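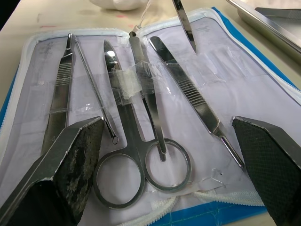
Nuala Ó Briain asks whether anyone in Bredport has sold used textbooks back to the campus store after the semester ends. She has the anatomy text and the lab manual, paid $153 for the pair, and the store offered 9 dollars for the manual. The text has highlighting in two chapters. Is it better to wait until fall?

Posted in April, by Nuala Ó Briain
3 comments

pullent_reader
Sell the text now. The store cuts its price when a new edition is announced. I got $118 for mine with highlighting all through it. The manual is worth very little once pages are torn out.

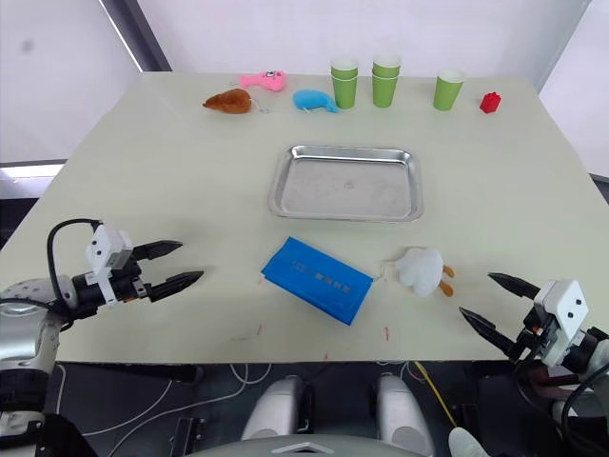 Wolten Dave says to skip the store and put a card up on the board outside the lab, with the price and the edition on it. First-year students look there in the week before class. He meets buyers at the library on Wednesday afternoons and takes cash only.

14 shares

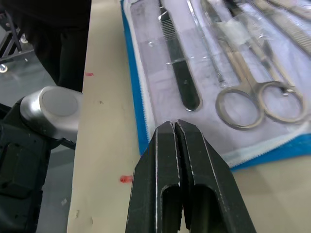 BREDPORT, April. Update from Nuala: the text went to a student in the night section. I kept the manual. The store still has a buyback table by the side door until 4 p.m. if anyone else needs it. Bring your student ID.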